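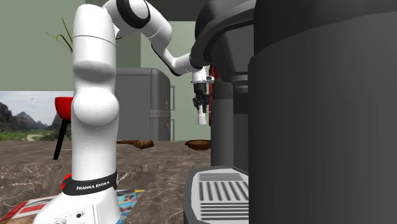
The coffee counter in Pludton, with the arm holding a small white piece beside the espresso machine.

I've spent most of this year telling people to stop buying robot time before they've bought simulator time, and Pludton is the kit I'd hand them. It's a pack of ready-made kitchen counters from Wedon, it costs 55 dollars a seat, and it has made me happier than any piece of lab software since grad school.

What I love is the clutter. Most practice rooms I've used give you a gray table and a cube. Pludton gives you marble with veins running all over it, a woven basket, a magazine left lying around, and a big dark coffee maker that takes up exactly the space you wanted for your elbow. You have to plan around things! Toàn Châu, who shares my office, loaded it in April and stayed until the building locked.

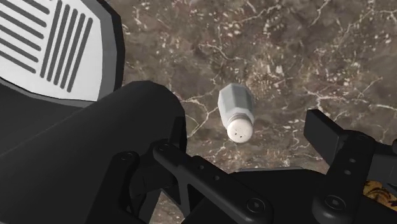

Wrist view: salt shaker on its side, fingers open.

The wrist camera is where the money went, I think. A faceted glass shaker lying at an angle is a nasty little target, and here you get the pour holes in the cap and even the screw heads on the gripper. Shadows are too faint for my taste, and I'd like a messier lighting option - a low sun through a window, say.

Wing-yan Peng disagrees with me about all of this. She runs the Ammann course and thinks pretty counters teach students to fuss over looks when they should be fussing over contact forces. She has a point about the forces. Pludton's friction settings are buried 3 menus deep and the manual barely mentions them.

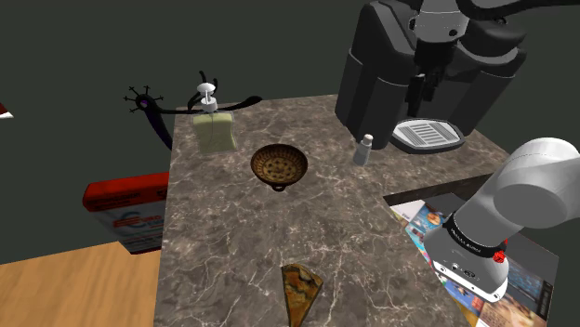

Same counter from higher up, with the soap dispenser at the back and the basket in the middle.

Still, her students asked for 20 seats. Setup took me around 30 minutes, mostly the license server, and the Flestamness add-on with the extra rooms is next on my list - bathrooms, I hear, and a laundry.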